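Theme Park Shop Listings: Dataset Notes

This dataset lists gift shops, carts and kiosks inside theme parks, with one row per shop. It was put together by Jozefína Malý and Žofie Hrubý from park maps, shop directories and their own visits. Last updated Wed 31 July.

What is in it

There are 866 shops in shops.csv and 3,270 product lines in products.csv. The two files join on shop_id. Parks covered so far are Preltcombe, Jultport and Dumton. Ďurica is in a separate folder until its November map comes out, as half the shop names there are changing.

Columns in shops.csv

shop_id: number, never reused after a shop closes
park: park name
area: themed area as printed on the park map
ride_exit: yes if a ride lets out into the shop, otherwise no
type: shop, cart or kiosk
status: open, seasonal or closed

Columns in products.csv

product_id: number
shop_id: matches shops.csv
category: clothing, plush, stationery, charms and pouches, food, other
text_on_item: any words or characters printed on the item, copied as they appear

Text in other scripts stays in the original script. A small padded item with 如 on one red heart and 意 on the other is entered as 如意, with no translation and no spaces. 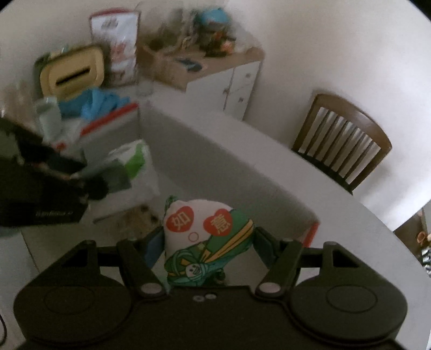 Known problems

Prices are missing for 1,553 product lines. Carts at Jultport move during the day, so their area is wherever they stood at opening. Some Dumton shops share a cash desk and may be listed twice.

Corrections

Send the shop_id and the column that needs fixing. New shops need a park, an area and a type before they can be added. Please leave closed shops in the file and change the status column.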